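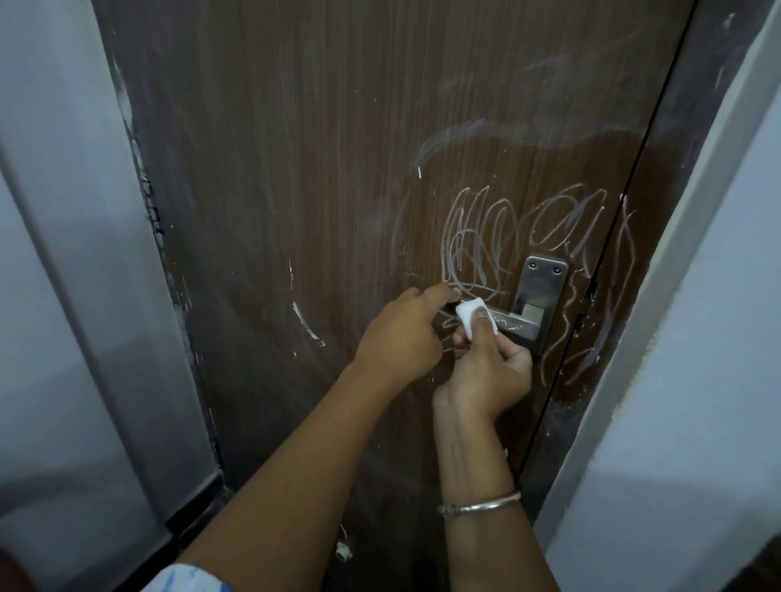 Dokby, January 16, 2022

Dear Gisela,

You asked for a couple of pages on how the Reuter dialect archive is getting on, and I'm afraid you're getting it in my usual rambling style, so put the kettle on!

The big news first. All the tapes are now out of Herr Reuter's old boxes and catalogued, which makes 269 reels and cassettes in total. Detlef Pfeiffer did the last of them just before the holidays (he has the patience of a saint and much better handwriting than I do). Every one has its speaker, village and year written down where we know them. Where we don't, we've put a question mark and a note of whatever is scribbled on the sleeve, and I hope to chip away at those over the spring.

Copying is slower. We'd planned to be halfway through by now and we aren't — the second tape machine went off to Skarnico for repair in November and only came back last week. They replaced the belts and cleaned the heads, and it sounds lovely, but that was a long stretch with one machine doing all the work. I've moved the finish date for the copying back by two months and Hildegard has redrawn the timetable to match. You'll find it with the accounts.

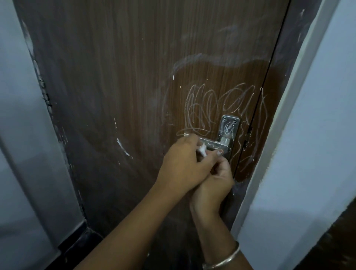 The word list is the part I'm happiest about. Hildegard Baumgart has been going through the farming recordings and we now have 3082 entries, each with at least one spoken example. There are words for mud in there that I'd never heard in my life, and I grew up twenty minutes down the road! Joscha Brinkmann has started putting the list into a simple database so people can search by village. It's a bit clunky still. Typing in a word with an umlaut gives you nothing at all, but he knows why and is working on it.

We also held our first listening afternoon, at the library in Drivard. People brought cake, argued about how their grandmothers said "potato", and two ladies recognised an uncle on one of the fishing tapes. They've promised us his letters, so that may be a whole new box.

On money, we're under budget for travel and over on repairs. The Skarnico bill came to 200 euros more than the quote. I'd like to cover that from the travel line if you're happy with it — could you let me know before I send the next set of figures?

Still to do before the next report: finish the fishing tapes, get permission forms back from the families who haven't answered, and find somewhere drier to keep the originals.

All the best,
Sena Abubakari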